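Larora Tabletop, White

Item 200-W
Made by Kubiak for Himside

The Larora is a large worktop sold without legs, so you can set it on the frame or trestles you already own. It suits a sewing room, a shared office or a classroom where people need space to spread things out. The top comes in white only. The gray version was dropped from the range in December and will not be restocked.

Size and weight

Length: 200 cm
Thickness: 30 mm
Legs: not included
Pilot holes: 4, on the underside

Choosing a base

Any Himside base with a flat mounting plate will fit the pilot holes. Irkero trestles can be used without screws, but the top should be fixed down if children will be using it. Older Kubiak frames have a narrower plate and need the adapter kit, sold separately. Check the plate on your frame before you order, as opened kits can't be returned.

If you plan to clamp a lamp or a vise to the edge, put a scrap of felt or thick card under the jaws. Tighten by hand only.

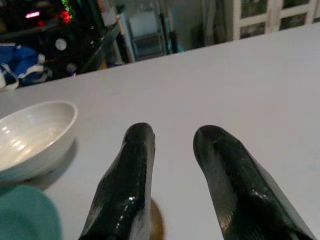 Care and cleaning

Wipe with a damp cloth and a drop of dish soap, then dry. Do not use scouring powder, steel wool or bleach. Ink and marker should come off with rubbing alcohol if you get to them the same day. Use a trivet under hot pans and a cutting mat under craft knives. Scratches can't be sanded out.

Delivery

The top ships flat in one carton. Two people are needed to carry it in. Our drivers deliver to the ground floor, and stairs can be added at checkout for a fee. Please look over the corners before you sign, and write any damage on the delivery slip.

Returns

Unused tops can be sent back within 30 days in the original carton. Tops that have been drilled or cut are not accepted. Return shipping is paid by the buyer unless the item arrived damaged.

Page updated 30 August 2020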